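올해 상반기 경과를 정리해 보내드립니다. 지난번 보고를 드린 것이 3월이었으니 꽤 오랜만에 인사드리는 셈이네요. 그사이 칼보(Calvo) 마을도서관에도 이런저런 일이 있었고, 잘된 일과 더딘 일을 가리지 않고 적다 보니 글이 조금 길어졌습니다. 차 한잔 곁에 두고 천천히 읽어 주시면 고맙겠습니다.

## 1. 이야기 채록 사업

질렌(Zilen) 재단의 지원으로 시작한 '골목의 말' 채록은 계획했던 여덟 골목을 모두 한 바퀴 돌았습니다. 처음에는 어르신들께서 "내가 무슨 할 말이 있다고" 하시며 손사래를 치셔서 녹음기를 꺼내지도 못하고 돌아온 날이 여러 번 있었습니다. 그런데 한 분이 옛날 두부 공장 이야기를 풀어놓으시자 옆집에서도 "그건 그렇지 않아, 공장은 개천 건너에 있었어" 하고 거드시고, 그렇게 말이 말을 불러서 지금은 저희가 찾아가기 전에 먼저 전화를 주시는 분도 계십니다.

현재까지 모은 이야기는 모두 160편입니다. 길이는 제각각이어서 3분짜리 자장가도 있고, 점심을 두 번 얻어먹어야 끝나는 피란 이야기도 있습니다. 받아쓰기는 생각보다 품이 많이 듭니다. 특히 지금은 쓰지 않는 땅 이름이 나올 때마다 어떻게 적어야 할지 몰라 다시 여쭙고, 여쭈러 갔다가 새 이야기를 하나 더 얻어 오는 바람에 일이 줄지를 않습니다. 글로 옮기는 작업은 절반을 조금 넘긴 상태이고, 가을까지는 마치려고 합니다.

## 2. 책자 제작

채록한 글 가운데 골목마다 몇 편씩 골라 작은 책자로 묶는 일을 함께 진행하고 있습니다. 제작은 나르카시에르(Narkasier) 인쇄소에 맡겼고, 초판은 500부로 정했습니다. 애초 계획서에는 400부로 적어 드렸는데, 이야기를 들려주신 댁에 한 권씩 드리고 인근 학교에도 보내려니 모자라겠다는 의견이 많았습니다. 늘어난 인쇄비는 표지를 두꺼운 종이에서 보통 종이로 바꾸어 맞추었으므로 전체 예산에는 변동이 없습니다.

글자 크기를 두고는 꽤 오래 이야기를 나누었습니다. 어르신들께서 직접 읽으실 수 있으려면 커야 하고, 글자를 키우면 실을 수 있는 이야기가 줄어드니까요. 시험 인쇄본 두 가지를 경로당에 가져가 여쭈었더니 큰 글자가 압도적으로 많은 표를 받았고, 그래서 수록 편수를 조금 줄였습니다. 빠진 이야기들은 도서관에서 누구나 들을 수 있도록 녹음 자료로 남겨 두겠습니다.

## 3. 서가와 대출

지난겨울 누수로 젖었던 향토 자료 서가는 자리를 북쪽 벽에서 안쪽으로 옮겼습니다. 버려야 했던 책도 있지만, 마을 신문 묶음은 한 장씩 말려 거의 다 살렸습니다(신문지 사이에 흰 종이를 끼우고 매일 갈아 주었는데, 이 일을 하느라 한동안 열람실에서 젖은 종이 냄새가 났습니다). 대출 관리는 트라누더(Tranuder) 목록 프로그램으로 바꾸는 중입니다. 옛 카드의 제목이 서로 다르게 적힌 경우가 많아 입력이 예정보다 늦어지고 있고, 이 부분은 하반기 첫 과제로 삼으려 합니다.

큰 글자 책은 들여놓자마자 빌려 가시는 분이 많아 빈자리가 자주 보입니다. 요리책과 옛 소설을 찾는 분이 특히 많으셔서, 남은 도서 구입비는 이쪽에 조금 더 쓰고 싶습니다. 혹시 항목 조정이 필요하면 따로 신청서를 올리겠습니다.

## 4. 함께 쓰는 공간

책만 읽고 가시기 아쉽다는 말씀을 예전부터 들어 왔습니다. 그래서 놀이와 이야기를 함께하는 시간을 꾸리고 있는데, 놀이를 하다 보면 "우리 때는 이걸 돌멩이로 했지" 같은 말씀이 자연스럽게 나와 채록에도 도움이 됩니다. 녹음기 앞에서는 말수가 적던 분이 말판을 앞에 두고는 한참을 이야기하시기도 합니다. 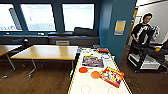

*창가 쪽 공간. 긴 흰 탁자에 여러 가지 게임과 장난감이 놓여 있다.*

아이들과 어르신이 짝을 이루는 날은 한 달에 한 번 열고 있습니다. 횟수를 늘려 달라는 요청이 있지만, 채록과 책자 마감이 겹쳐 있어 당분간은 지금대로 이어 가려 합니다. 아이들이 받아 적은 짧은 이야기 몇 편은 맞춤법까지 그대로 살려 책자 뒤쪽에 싣기로 했습니다. 저희 눈에는 그 부분이 가장 귀여워서, 교정을 보다가 자꾸 멈추게 됩니다.

## 5. 하반기 계획과 부탁

우선 남은 받아쓰기를 마치고, 이야기를 들려주신 분들께 원고를 한 번씩 읽어 드린 뒤 실어도 좋다는 확인을 받겠습니다. 이름을 밝히고 싶지 않은 분은 골목 이름만 적습니다. 책자가 나오면 조촐하게 낭독회를 열 생각이고, 국수를 삶겠다는 분이 벌써 계셔서 장소와 시간만 정하면 됩니다. 오후 3시쯤이 가장 편하다는 의견이 많았습니다.

재단에 부탁드릴 것은 하나입니다. 녹음 파일을 오래 보관할 저장 장치를 당초 계획에 넣지 못했는데, 인건비 항목의 잔액을 이쪽으로 돌려 써도 되는지 검토해 주시면 감사하겠습니다. 견적서는 회신을 주시는 대로 바로 보내드리겠습니다.

늘 넉넉한 마음으로 기다려 주셔서 고맙습니다. 근처에 오실 일이 있으면 꼭 들러 주세요.

칼보 마을도서관 드림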